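Penau Under-Sink Compactor, Three Months In

The Penau is a manual trash compactor that fits a standard base cabinet. A foot pedal drives a steel plate down a guide rail, and a ratchet holds the plate until the release is pulled. There is no motor and no power cord. I paid $322 for it in September, bags not included.

Rated force at the plate is 151 pounds. That is low next to a powered unit, but enough for cartons, foam trays and most food packaging. Rigid bottles spring back unless the caps are off.
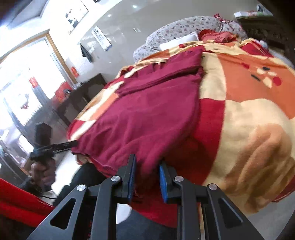 Installation took an hour. The rail must be plumb or the plate binds on the left side, and the four mounting screws supplied are too short for a cabinet floor with a liner. I replaced them. The pedal return spring is stiff at first and loosens with use.

Bags are the weak point. Penau sells its own, while the Pumero bags are thicker and fit the same collar. Thin kitchen bags split at the bottom seam under load. Cirilo Ocampo, who has the older model, lines his with two and reports the same splits.
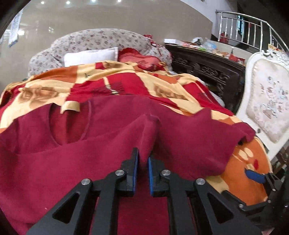
Textiles compact poorly. Cotton rags and old towels hold air and rise again once the plate lifts. A large maroon garment like the one on the blanket, with that fold standing up out of it, would take up a good share of the bin for very little weight. Clothing belongs in a donation or textile bin anyway.

The ratchet is rated for 1000 cycles between greasings – the manual gives no grease type. I used white lithium. No slipping so far.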